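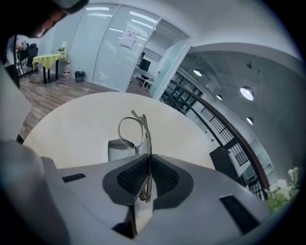

Glasses task, specs folded and held upright between the pads.

How to run the glasses task (club notes, November version)

Written up fast because three people asked me the same things in one evening. If you've done the block task already, skip to Recording. If you haven't, do that one first, glasses are fiddly and you will get cross.

What you need

One hand gripper, charged. Spare battery if you're going past an hour.
A pair of thin metal-framed glasses. Old ones. Not your own, please.
The Zovwood mount if you're working alone, otherwise a second pair of hands.
A cloth for the lens.
The log sheet. On paper – the shared spreadsheet keeps losing rows.

Plastic frames are easier but they don't count for the Allberg round, so don't practise on them and then get a shock in the final week.

Setting up

Use a round table if you can get one. No corners to catch your sleeve on, and two people can stand wherever suits. Clear off what you don't need. Leave one or two small things on it though. The rules say the target can't be the only object on the table, and last year we lost a whole batch over that.

Wipe the pads. Greasy pads slip on wire frames and you won't see it happening until the lens starts to turn. Dry cloth only, no spray.

Fold the glasses and lay them down, lenses facing away from you. Check the arms are fully closed. A half open arm snags on the pad and the whole lot twists.

The grip

1. Come in from above, slowly. Open the jaw wider than you think.
2. Line up the bottom of the V with the bridge, not with a lens.
3. Close until you feel it touch. Stop. Then a tiny bit more.
4. Lift straight up, a hand's width, and hold for a slow count of three.
5. Turn your wrist until the glasses stand upright. One lens should sit clear above the jaw, arms running down into the gap.
6. Put them down again where you found them. Open, back off, done.

Step 3 is where everyone goes wrong. Squeezing harder doesn't help with wire, it just bows the frame. If you can see the lens tilt, let go and start agian.

Don't rush step 6 either. A dropped pair counts as a fail even if the lift was perfect, and most of our fails are at the putting down end.

Working in pairs
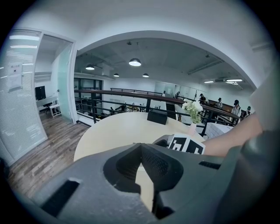
Pairs go quicker once you get the rhythm. One of you holds the gripper, the other resets. The resetter reaches in across the far side of the table, bare forearm, sleeve pushed up, and gets out again before the next attempt starts. Say "clear" out loud. Keep your arm from crossing in front of the little black and white marker on the jaw while it's recording, the tracking drops out and the take is useless. Behind it is fine. Swap over when the gripper hand gets tired, it's heavier than it looks after twenty minutes.

Anyone else in the group who's waiting, stay back by the railing. Chat all you like.

Recording

Press and hold until it beeps twice. One beep means it's on but not saving. Ask me how I know.

One take is one full go, steps 1 to 6. Don't string them together. Start, do it, stop, next. Short takes are easy to throw away and long ones with one mistake in the middle are a pain for whoever does the sorting.

Move the glasses a bit between takes. Turn them, shift them left, shift them nearer to you. If every take starts from the same spot the model learns that spot and nothing else. Kittipong Sukprasert made us a card with 35 start positions on it, it's in the box lid. Work down the card, tick them off, then go back to the top.

A good session is 64 clean takes. Less is fine, just write down the real number. The team total stands at 2445 for all tasks together and we want another 500 on glasses alone before the Kongkaew people come to look at it.

When it goes wrong

Lens spins in the pads – you gripped the rim. Go for the bridge.
Glasses drop as you turn your wrist – too slow closing, or pads dirty. Wipe and retry.
Tracking lost – marker covered or smudged. Check for fingerprints on it.
Arms spring open – hinge is worn, swap the pair. There's spares in the Wundora tin.
Battery light blinking – stop now. It doesn't save the last take when it dies.

Packing up

Card to the computer, copy, check that the files open, only then wipe the card. Not the other way round!! Log sheet in the folder. Gripper on charge with the jaw open so the pads don't take a set.

Next page will be the mug task, when I've written it.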